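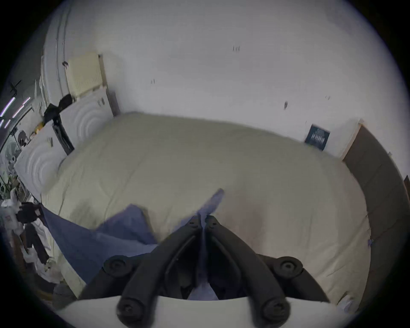 Trumska Procurement Forum > Equipment and Services > Evaluations
Topic: Nirell handheld gripper kit, bedroom and fabric tasks

l.ellis
Posts: 364
Posted 1 October 2021

Our department has been asked to evaluate the Nirell handheld kit for recording fabric handling in furnished bedrooms. The kit is quoted to us at $1249 per unit, with one year of support included. We would be grateful for comments from institutions that have already placed an order, in particular on operator comfort, jaw wear and the quality of the support desk.

Our own trial has been limited to picking up single garments from a made bed. Operators were asked to approach from the near side, close on a fold and lift.
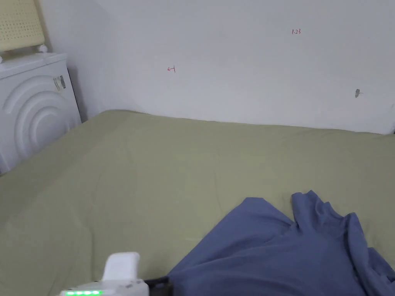
Blue garment on the green sheet, indicator lights on.

Our preliminary finding is favorable. The written procedure is clear, and new operators required one short session before working alone.

Regards,
Llinos Ellis

salameh_lab
Posts: 88

Salameh purchased the kit in January. We concur on the training time. We do not concur on the overall assessment. The jaws perform well on a raised fold, but a thin shirt lying flat requires repeated attempts, and our operators reported fatigue in the wrist by the end of a shift. The purchase agreement should specify replacement jaws, which are not included in the standard price.

e.beyene
Posts: 512

I must respectfully disagree with the previous post on the matter of fatigue. My unit completed nearly 4000 recordings with the same model and received no such reports. Our operators change hands and rest at fixed intervals, as the manual directs. May I ask whether this was followed at Salameh?

Eldana Beyene

salameh_lab
Posts: 88

It was followed for the first part of the program. I accept that the intervals were later extended to meet a deadline. The point regarding flat garments stands.

trernix_support
Posts: 41
Vendor account

Trernix is an authorized reseller of the Nirell kit. Replacement jaws may be added to any order at the time of purchase. Customers are advised to inspect the jaw tips after every 3000 cycles and to replace them if the surface has become smooth. A written quotation is available on request.

e.beyene
Posts: 512

The inspection interval given above is not in my copy of the manual. Would Trernix please state where it is published?

trernix_support
Posts: 41
Vendor account

It appears in the service bulletin sent to registered owners. We will forward a copy to your unit.

l.ellis
Posts: 364

I thank all members for their replies. We will repeat the trial with garments laid flat and will request that jaws be listed as a separate line in the quotation. I would still welcome comments on the support desk, as no one has yet addressed that item.

salameh_lab
Posts: 88

We have opened two requests. The first was answered the same day. The second, concerning a charging fault, remains open.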